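Friday, late evening

The rain did not stop today, so I stayed home and did the thing I was promising myself since the beginning of October: I went through the cupboard with the plates. It took almost 4 hours, which is too long for one cupboard, but I also made tea two times and read old newspapers that were lining the shelves.

I own too many plates for a person who eats mostly from one bowl. There are the white ones from my first apartment in Florndale, and the heavy ones I got with the furniture, and then all the single plates which came to me from different places and belong to no set. I washed everything, even the clean ones. On the bottom shelf the old newspaper was stuck so hard that I had to use warm water and the back of a knife. I put new paper there, with small stripes, and I am pleased each time I open the door.

The chipped ones I put in a box for the balcony, to stand under flower pots. Two of them I was sorry for. Then I took them out of the box again, and then I put them back.

After this I wanted to decide which plates are for every day. My mother always kept the good ones for guests, and we had guests maybe two times in a year. I don't want to live like this. If I have a plate in a nice color, it should be used on a normal morning with bread and an egg.
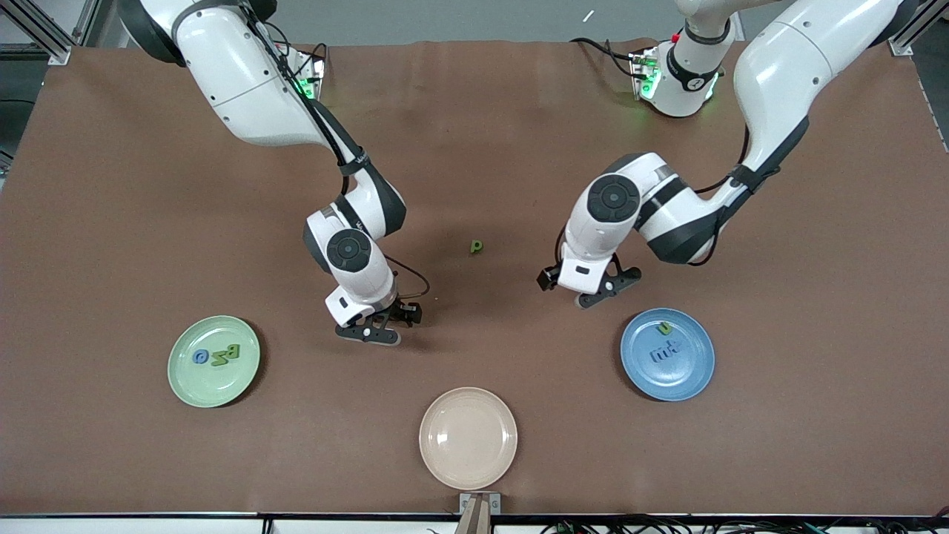 I like round plates in different colors much more than a full set. A green one and a blue one can be next to each other and it looks like somebody chose them, even when they came from two shops and two different years. Green is good for eggs and for tomatoes. Blue I like for cake, and for anything pale, like rice or pears. With white plates I never think about such things.

I also thought about the table. I have the brown cloth from Sturkness on it now and I was not sure about it in the summer, it made the kitchen dark. But in this month it is right. The crumbs are hard to see on it, and this is good and bad at the same time. It has wrinkles again although I ironed it on Sunday evening. I think I must iron it when it is still a little wet, and not wait until it is dry like a board.

So now the everyday plates are on the middle shelf, where I can reach them without the stool. The big serving dish went to the top. I have not used it for a long time, but it cost me 14 dollars at the market in Flerketura and I carried it home on my knees in the bus, so it stays.

For supper I made lentils and ate from the blue plate. The sauce ran a little to the edge - for lentils a bowl is still better, I must admit it. Tomorrow I will take the old newspapers down and buy onions, and a hook for the cupboard door.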